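How to lay a plain cloth over a work table (and get the creases to behave)
Subira Barasa, 2 October 2026

I love a cloth-covered table. One flat colour right across the work area and suddenly small dark parts stop vanishing, you can see where you put the screws, and the whole bench feels calmer. Ours is teal, somewhere between green and blue depending on the light, and I would choose it again tomorrow.

The job takes an afternoon if you wash the cloth first and much less if you don't. Please wash it first!

What you need

A length of plain woven cotton or polycotton, longer and wider than the table on every side
A steam iron and an old towel
Bulldog clips or low-tack tape
A tape measure
A lint roller
A second piece in the same colour, if you want an upright side or back

Our table is 85 cm deep and 2000 mm long, and I bought the cloth off the roll from Clukura, who cut it square without being asked. Buy both pieces on the same day from the same roll. I went back in April for a bit more and the new dye lot was so much bluer that it ended up as an apron.

Step 1: Wash, dry, and iron from the back

Wash it on its own, because teal runs. Take it off the line while it's still slightly damp and iron on the wrong side, working from the middle out towards the edges. Fabric that comes folded in a packet has a grid of sharp lines in it and those need steam, plenty of it, with the towel underneath. Press and lift. If you drag the iron about you can push a new ripple in ahead of it, and then you've two problems.

Don't fold it afterwards. Roll it round a cardboard tube and carry it to the table like that.

Step 2: Lay it and work out the ripples

Unroll from one short end, keeping the front hem parallel to the edge of the table, and smooth with the flat of your hand as you go. Clip the far end last. Then walk round and tug each side gently, a bit at a time, opposite sides in turn, the way you'd stretch a canvas (only much softer).

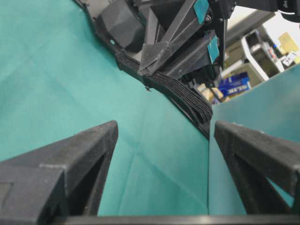

Corners are the bit I get asked about most, and they're easier than they look. An upright panel in the same colour as the cloth gives you a lovely clean background from the side, but the join has to be crisp or your eye goes straight to it. You can see how sharp the seam is where our panel comes down to meet the cloth, and also that I still had soft diagonal creases and a few faint pressed lines in the flat part. The diagonals are nearly always tension, so let go of the nearest clip, ease the cloth back towards the middle, and clip again.

For the join itself, set the upright piece first and bring the flat cloth up to it. Run a fingernail along the bottom to settle it. If it gapes, tuck the spare cloth under; leave the scissors in the drawer until you've lived with it for a week.

Step 3: Deal with the fold lines

Ripples come out with your hands. Fold lines don't. The long one down the middle of ours and the one crossing it came from the cloth being put away folded, and they split the surface into big loose panels that each catch the light a touch differently. Faint, but once you've noticed you'll keep looking at them!

A spray bottle on the finest mist works well here. Mist along the line, smooth across it with a dry hand, and let it dry completely with the clips on. Three goes is usually enough. For a stubborn line, take the cloth off and iron it again on the towel.

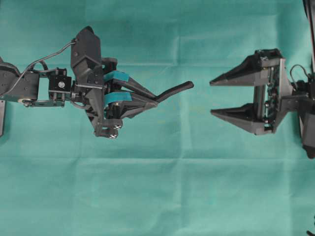
Step 4: Sort out the light

Do this after the cloth is down and before you get fussy about colour. A lamp set low makes every crease twice as deep. Raise it, or bounce it off a pale wall or ceiling, and half your ironing is done for you. Kipchumba Swai tipped our lamp up by a hand's width one evening and I was thrilled, and also rather cross about the hours I'd spent with the iron.

Expect the colour to shift a bit across the table. Teal washes out wherever the light lands hardest and goes deeper in the folds. A little of that is fine and rather nice.

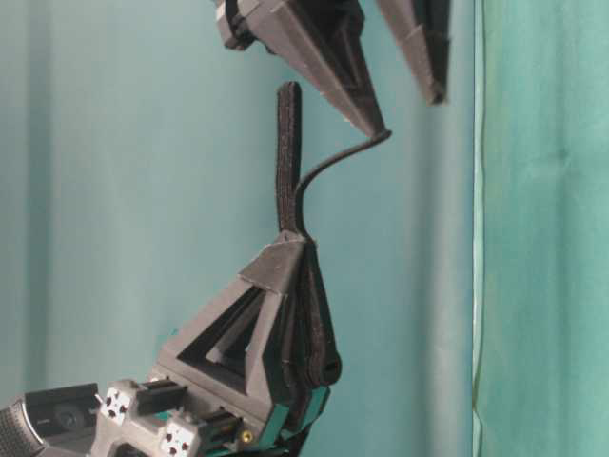 Step 5: Keep it looking good

Black fluff and pale dust both show on teal, so a lint roller lives on the hook by our door. Roll in one direction, along the weave, before you start work. Small marks come out with a damp cloth and a drop of washing-up liquid, dabbed and never rubbed, and I do the whole area lightly afterwards so there isn't one suspiciously clean patch. Grease is harder. Talc on it overnight, brush it off,

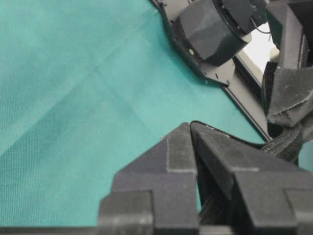
then dab with the washing-up liquid as before. Check the patch from a low angle while you're there, looking across the weave towards the light, and you'll catch any new diagonal creases before they set. Slacken the clips a little overnight too if the room gets warm.

When the cloth comes off, back on the tube it goes, right side out, with a loose tie at each end. A 39 inch tube is too short for ours, so I taped two together.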